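Senemix Gear Bench: Set-Up Guide for Club Members
Section 4. The Gear Task
Revised April 19, 2020, by Willy Lambrechts

Read Section 3 first. If you skipped Section 3, the arm will find out before you do.

The gear task is the second of the club's bench exercises and the one people quit over. You will teach the arm to work with blue plastic gears on metal shafts. A four-year-old can do it in a few seconds, and you should make peace with that now. Your job is to get a motor-driven gripper to do it 38 times out of 60, the score you need to move up to the Indetti course.

4.1 Before you switch on

1. Wipe the work surface with a dry cloth. Crumbs show up beautifully in the gripper camera and your program will treat them with great respect.

2. Set out the gears from the Plumex bin. Run a fingernail around the teeth of each one. A gear with a flattened tooth goes into the coffee can marked SAD, and a new one gets signed out on the sheet.

3. Check that the shafts are straight by rolling them across the table. A bent shaft wobbles. Do not straighten it with your teeth (2018 team, you know who you are).

4. Clear everything else off the surface: phones, hex keys, sandwiches, the manual.

CAUTION: Keep hands out of the arm's reach whenever the green switch is up. The arm is slow, but it has no opinion about fingers.

4.2 Homing and speed

5. Raise the green switch and wait for the two beeps. One beep means the emergency stop is still pressed in. Three beeps means go and find an officer.

6. Press HOME on the pendant. Stand where you can reach the stop button, and keep standing there. Sitting down is how we lost the lamp.

7. Set the speed limit to 375. The dial goes to 2,000. The dial going to 2,000 is not an invitation.

8. Open and close the gripper twice with nothing in it. Listen for a click at the end of the closing stroke. If you hear grinding, stop and tighten the finger screws as shown in Section 2.

NOTE: The speed limit resets to its last saved value every time you load a program. If the person before you liked to live dangerously, so will your arm.

4.3 Teaching the approach

9. Jog the gripper toward the gears in small steps, and stop while there is still a gap you could slide a pencil through. Save this point as APPROACH. Don't name it "approach2_final_REAL." We have eleven of those.

10. Look at the gears from the side camera as well as the gripper camera. The gripper camera is good at telling you where the hub is and poor at telling you how far away it is. The side camera has the opposite problem. Between them you have one decent eye.

Side camera and gripper camera, with the blue gears in view: 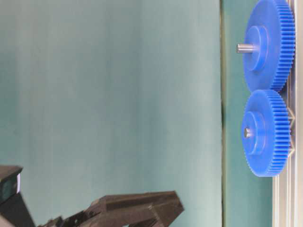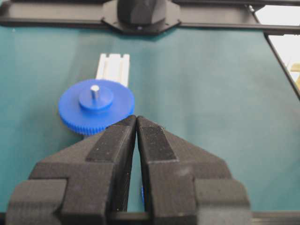
11. Line up the gap between the fingers with the center of the hub. Move one axis at a time. When you think it is lined up, walk around to the other side of the bench and discover that it isn't.

12. Lower the gripper until the pads are level with the hub. Grip the hub and leave the teeth alone. Teeth are for other gears.

13. Save this point as GRASP. Write both points on paper too. The pendant forgets everything when somebody trips over the cord, and the cord is exactly where it was last year.

4.4 Picking up and putting down

14. Close the fingers at force setting 3. At setting 2 the gear slides out halfway through the lift. At setting 5 it shoots across the room, and you have to fill in the sheet.

15. Lift straight up until the gear is clear of its shaft, then pause the program. Count to two. If the gear sags in the fingers, go back to step 12 and grip a little lower.

16. Bring the gear back over the shaft and lower it at one quarter of your current speed. If it stops partway down, do not push harder. Back off, turn the wrist a few degrees, and try again. Most of the jams we get are one tooth sitting on top of another tooth, each waiting for the other to move.

17. Open the fingers fully before you raise the arm. Fully. A half-open gripper will pick the gear up again on the way out and carry it home with it like a dog with a sock.

18. Turn the larger gear by hand, with the switch down. The smaller one should turn with it and neither should climb. If you feel a hitch at the same spot every turn, return to step 2 and have another look at the teeth.

4.5 Running the scored set

19. Reset the counter on the pendant and load your program. Check the speed limit again (see the note under 4.2, which you have already forgotten).

20. Run all 60 attempts without changing the code. If you edit anything, even a comment, the count starts over. This rule came in after a member of the Rostami team fixed "just one typo" and their arm began placing gears on the windowsill.

21. Record every attempt on the score sheet as PLACED, JAMMED or DROPPED. There is a fourth box marked OTHER. Please describe what OTHER was. The officers read these aloud at the end of the year.

CAUTION: If the arm stops by itself during a scored set, press the stop button before you go near it. An arm that is waiting looks exactly like an arm that is broken.

4.6 Common troubles

The gear spins in the fingers. The pads are dusty. Switch down, wipe them with the cloth from step 1, and run a single pickup before you change any settings.

The arm goes to the right place, then moves slightly left. You saved GRASP while the arm was still settling. Wait for the pendant light to stop blinking and save it again.

Everything worked yesterday. Someone bumped the bench. Teach both points again, starting at step 9, and try not to look at the someone.

4.7 Shutting down

22. Send the arm HOME, lower the green switch, and put the gears and loose shafts back in the bin. Hang the pendant on its hook by the loop. Hanging it by the cable counts as vandalism.

23. Sign the log with your name and your score. Low scores are fine. The current record for most DROPPED in one set belongs to the author of this guide, and he would be glad to hand it over.

Go on to Section 5 when an officer has initialed your sheet.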